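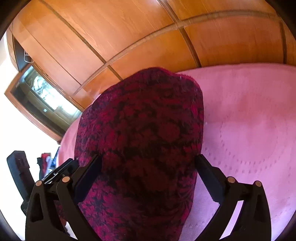 Chapter 4: Getting Hold of Soft Things

I got to Fumemthorpe far too early for the May open day, so I had a coffee and pestered Esben Mikkelsen with questions until the doors opened. He runs the demonstrations at Pollano, and he let me have first go with a hand-held gripper. Brilliant fun, and much harder than it looks!

Picking up a block went fine. Then he handed me a woolly jumper, and I squeezed the fingers shut on it (far too hard, he told me) and came away with a pinch of sleeve. Knitting gives way under your grip, so where do you stop squeezing? And how much of it have you got hold of?

By the end of the day nearly 596 tries had gone into the log, 129 of them on knitted things, mine included. We'll work through that log in this chapter, beginning with finger shape and then moving on to force. Before you read on, try lifting a folded scarf with two rulers, and write down where you put them.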